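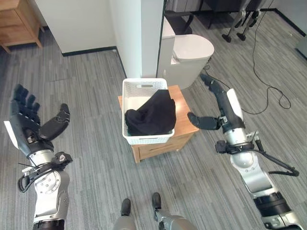
The black one, in the basket, on the nightstand. Handle slot at the far end.

Welcome to the laundry page! I've been promising Zarmeena Sethi I'd put this up since March, and she has been very patient about it (two emails, both polite). If you've been following along you already know I moved my folding setup out of the bathroom at Trolholm and onto the carpet side, and that I have Opinions about baskets. If you're new, hi, I write about small household stuff and I take forever to do it.

The short version is that I got tired of bending down. My old basket lived on the floor, and by the time I'd fished out the last sock I was done for the evening. So now the basket goes on top of a little wooden nightstand that Cristóbal Alarcón was getting rid of when he moved. He paid 560 kronor for it years ago and wouldn't take a thing for it, so I gave him a jar of plum jam and we called it even. It's light honey-colored wood with a small dark handle on the drawer, and it happens to be just the right height for me. You might be taller! Try a stool, try a crate, try a stack of something sturdy before you go and buy furniture.

The drawer is where I keep the lint brush and the spare buttons. It used to have clothespins in it too, but they kept wedging themselves at the back and then the drawer wouldn't shut, so they live in a coffee tin now.

A few people asked about the carpet. Yes, it's carpet tiles, gray with stripes, and no, I wouldn't have picked them for a laundry spot. But I've come around. If you spill something you can lift out one tile and rinse it, which I've done more than once, and the stripes hide lint like you wouldn't believe.
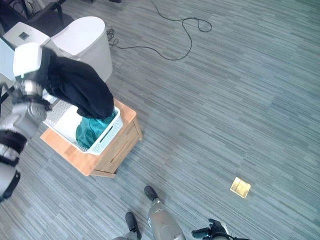
Up and over. Black cloth above, teal-green one down in the bottom of the basket.

I'm a lifter, by the way. Mudassar Jadoon is a digger, he'll go in with both arms and churn until he finds what he's after, and then everything comes out with twice the creases. I take hold of one thing and bring it straight up until most of it is clear of the rest. You find out very quickly what's tangled with what, and the weight of the cloth pulls some of the folds out for you.

Soft black things are the worst for this (and also most of what I own, so that's my own fault). They bunch up into a lump and you can't see which bit is sleeve and which bit is hem. Good light helps a lot. I had a dim little lamp over there for ages and kept putting things away inside out. Ghassan Nasrallah swapped the bulb for one that claims 1000 lumens and I've been insufferable about it ever since.

About the basket, because that's the question I get most: white plastic, holes all over the sides, a slot to grab it by. I wanted the holes. I had a solid tub before, a big Plevetti thing in a nice blue, and anything left in it overnight smelled like a pond by morning. With the perforated sides the air gets in. I still don't leave damp things sitting in it, but if I forget, it's forgivable.

The one complaint I have is that the plastic ones slide around if the top underneath is smooth. A square of that rubbery shelf liner fixes it. I got a whole roll at Sandhu, way too much, so if you live nearby please come and take some off my hands.

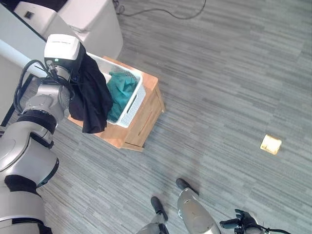
Folds hanging down past the left side, teal still bunched up in the basket.

Do I wash dark and teal together? I do, and I know some of you are wincing. Areeba Malik is firmly against it and wrote me a whole paragraph. My rule is that anything new and black gets 9 washes on its own or with other blacks, and after that it can mix with the greens and blues. I haven't had a disaster yet. Whites I keep well away from the whole business.

Next time I want to get into folding, and into whether it's worth having a second basket so clean and dirty never meet. Kundberg has a two-part one I keep circling. If you have one already, write and tell me how the divider holds up!

Last updated: March

Contact: use the form on the front page | © The Trolholm Laundry Page | Back to top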